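Looking after a hand-held gripper: my bench routine
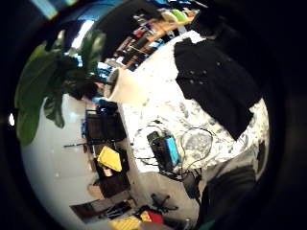 The gripper camera's view of my table, plant and all.

I've had the Prusten gripper since February and I'm still a bit giddy about it. If you haven't met one, it's the hand part of a robot without the robot: you hold it yourself, squeeze the handle, the two fingers close, and a fisheye camera on top records what the fingers would see. Later a real arm learns from those recordings. I collect mine at home for a small project called Kaewkla, mostly household stuff like picking up clothes, folding them, putting things in boxes.

A few people wrote in after my last post asking how I keep the thing running, so I'm going to go through the whole routine. It's long! Get a drink.

First, the lens. A fisheye sees so much that you'd think a smudge wouldn't matter, but a fingerprint near the middle turns every window into a big milky glow, and the tracking software gets grumpy about that. I blow the dust off with a rubber bulb, then one drop of lens cleaner on a cloth (never straight on the glass) and work from the middle out. I do this before every session, even if I think I cleaned it last night. I always think I cleaned it last night.

Next comes the camera clamp. Mine is held by 3 little screws, and they creep. I don't know a better word for it. You squeeze and release the handle a few hundred times in an evening and the vibration walks them out a hair at a time. I lost a whole batch to this in the spring - the camera had sagged just enough that the fingertips sat lower in the picture at the end than at the start, and I only caught it when I lined up the first and last clips side by side. Now I put a dab of the blue removable threadlocker on each screw and a stripe of paint pen across the head and the clamp. If the stripe is broken, the screw has moved. Takes one second to check and I love it.

Then the fingers. They're soft, printed in a rubbery filament, and the pads wear shiny. Shiny pads slide off cotton. I used to sand them, which works for a while, but now I just swap them every 600 grasps or so on the counter. Sorry, not "or so", the counter beeps at 600 and I swap them. The pads are cheap if you print them yourself, and a pair takes my printer 90 minutes. Print them flat side down and slow. If you rush the rubbery stuff you get strings all over the inside of the ribs, and then the finger doesn't bend evenly and you'll chase that problem through your calibration for a week.

While the pads are off I look at the slide rail. It wants to be almost dry. My early mistake was grease, lots of it, because it felt so smooth afterward! Two weeks later it had collected every bit of lint in the house and felt like pushing a drawer full of sand. I wiped it all out with alcohol, put on a tiny bit of dry lubricant and it's been lovely ever since. Work the fingers open and closed twenty times and wipe off whatever comes out at the ends.

Cables are the part I'm worst at. My table always seems to grow a nest of thin black ones, looping all over the pattern on the top, which makes them annoyingly easy to lose track of when I'm looking for the right end. What I've learned is to leave slack where a connector meets a board and take it away everywhere else. The connector on my first gripper failed right at the strain relief, and it failed in the worst way, working fine when I held it still and dropping out when I turned my wrist. If your recording has gaps that only show up in the lively bits, bend the cable near the plug with the power on and watch the light.

Calibration! My favorite part, and I know how that sounds. I use the free Privcombe tool, which wants you to wave the gripper in front of a printed checkerboard from lots of angles. Things that helped me:

Glue the checkerboard to something stiff. A sheet of paper taped to a wall curls at the corners and the numbers will never settle.

Get the board way out toward the rim of the circle, past where it feels silly. Straight edges bend the most out there and that's where the tool needs the information.

Move slowly and pause. My first good result used 112 frames and nearly all of them came from the pauses.

Do it in the light you record in. I record by daylight when I can, so I calibrate by daylight too.

After that I check the finger opening. Fully closed should read zero and fully open should read the same number every time. If closed reads a little above zero, there's usually a crumb of something between the pads, so look there before you touch any settings. I spent an entire evening rewriting an offset file because of a piece of thread.

The last thing before a session is a short test clip. I sweep the gripper across the table, over to the shelves, past the window and back, and then play it on the computer. I'm looking for three things: does the exposure recover quickly after the window, is the dark ring around the picture even on all sides, and does the track come back to where it began. A room with plenty of different stuff in it is a real help for that last one. I tried recording in the hallway once, bare walls both sides, and the track drifted off as if I'd walked through the neighbor's kitchen. Leafy plants are fine, by the way, as long as there's no fan moving them.

Battery notes for those who asked: I don't run it to empty, I take it off the charger when I'm done for the night, and I wrote the month I bought each pack on a bit of tape. The Cenholm packs have held up better for me than the one that came in the kit, though I've only got two of them, so take that for what it's worth.

Still on my list is a better thumb rest. The current one leaves a dent in my glove after an hour and I've already drawn two replacements that were both worse. If you've made one you like, please send me the file, and tell me which filament you used and how thick you made the walls.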